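How to Set Up a Fruit Display That Survives the Week
Posted 02/10/2025 by Amirhossein Kazemi

Fake fruit gets a bad name, mostly from the dusty grapes on top of my aunt's refrigerator. Bought with a little care and put out with a little more, it does a decent job in a showroom, a waiting area or a kitchen where real peaches go to die.

I set up the displays at Henstead, a small home goods shop, and I've been at it long enough to have a system. It needs a shallow basket, a tray with a lip, a plain table and a bag of assorted fruit. Allow 58 minutes, most of which you will spend moving one apple.

Step 1. Clear the table
Everything comes off. Yes, the candle too. A white table is good for this, and so is anything without a busy pattern. Wipe it down and put the basket near the front edge, a little to one side. Dead center looks like an altar.

Step 2. Start the basket with one apple
Pick the brightest green you have. Against brown wicker it practically shouts, and you want to know where the shouting is coming from before you add anything else.

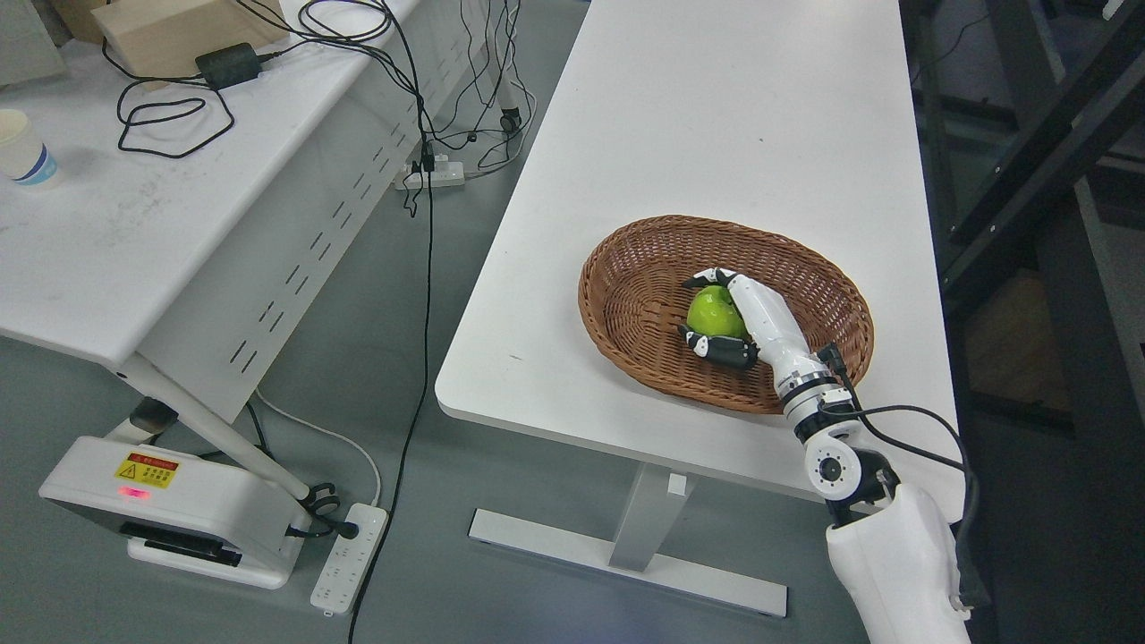

Go a few steps back and squint. If the apple seems lonely, good, it has room for company. If it already looks crowded, your basket is a saucer and you should go find a bigger one. Low oval baskets are forgiving. Deep ones eat fruit, and you end up padding the bottom with newspaper like a person packing for a move.

Step 3. Use the tray as your palette
Don't arrange straight from the bag. Tip everything into a dark tray with raised sides, where the colors show up and the strawberries can't make a run for the floor. Mine lives at waist height. My knees and I had a talk about that in May.

Spread things out so you can see every piece. Big ones first: apples, then the dragon fruit, which will take up more room than it deserves. 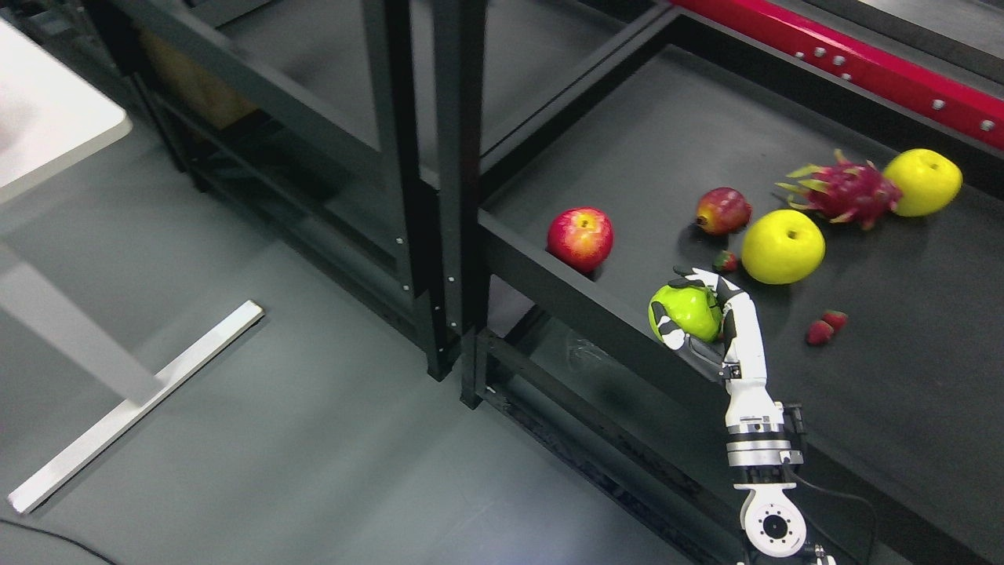
Keep the yellows apart from each other if you can, unless you like the look of a traffic light stuck on caution. Reds can sit closer together. Sixten Solheim, who taught me most of this, sorts his by size and gets a very calm tray. I sort by color and get a louder one. We have agreed to differ.

Step 4. Deal with the strawberries
They're small, they roll, and they hide behind larger fruit. Put them down in twos and threes, with the leafy caps facing different ways. Lined up, they look like they're waiting for a bus.

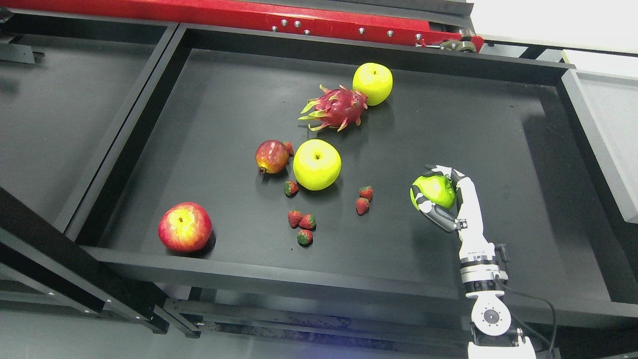

A pomegranate is handy at this stage, being the only fruit in the bag with any dignity. Turn the little crown to the side so people can tell what it is. From the back it could pass for an onion.

Step 5. Fill the basket and stop
Move pieces over one at a time, largest at the bottom, and quit while you can still see some wicker. My limit is 4 large pieces plus whatever strawberries fit in the gaps. Leftovers go back in the bag.

Dust once a week with a dry paintbrush.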